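I read the whole sales page for the Tapley program so you don't have to, and I still can't say what you get for $2,390.

You get "clarity." You get a "container for growth." You get 2 calls a month with a coach trained in the Morent approach, and the page mentions Morent nine or ten times without once saying what it is. I wrote in June to ask. The reply thanked me for my curiosity and offered a discovery call, with $300 off if I signed up before we hung up.

I've paid for coaching before, and some of it helped. Raffaele Benedetti, who coached me through a bad year at work, told me on our first call what he would do and when he thought I should stop. That took him five minutes. His whole website fit on my phone screen. 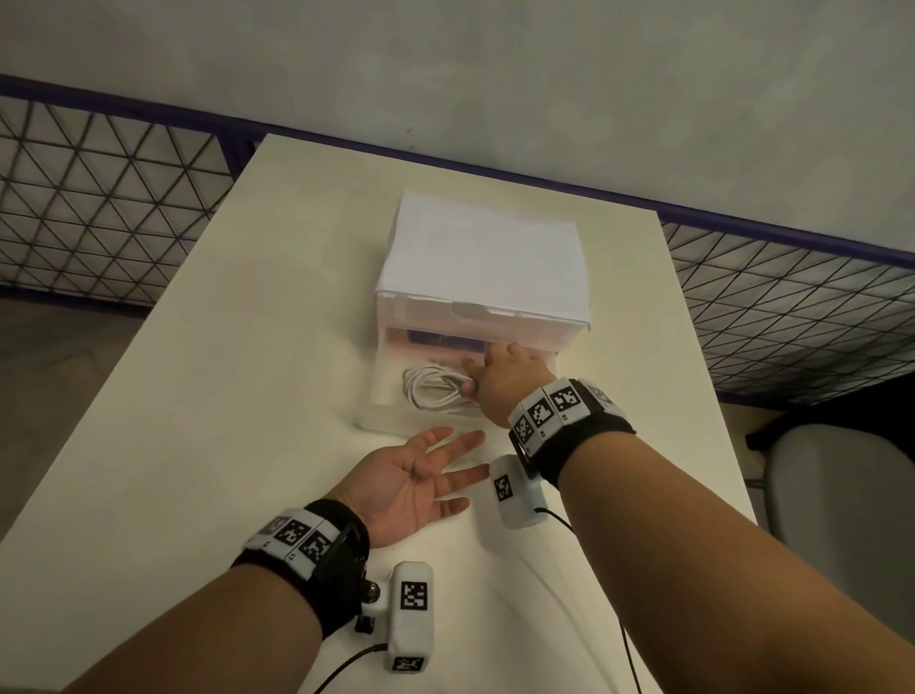
One drawer at a time.

Then there are the testimonials. Tapley has 157 of them and I read far too many. "I finally feel like me." Okay, but did you change jobs? Leave the guy? Sleep better? A woman who finished and thought it was a waste of money would be useful to hear from, and she isn't on the page.

My sister says I'm being hard on them, and that feeling better is a result. Maybe. I felt better after a week at the lake too, and I didn't have to fill out a values wheel.

If you're still tempted, ask for the refund terms in writing before the call. Ask what training the coach has had and how long it took. I sent both questions a second time and got a link to the same page.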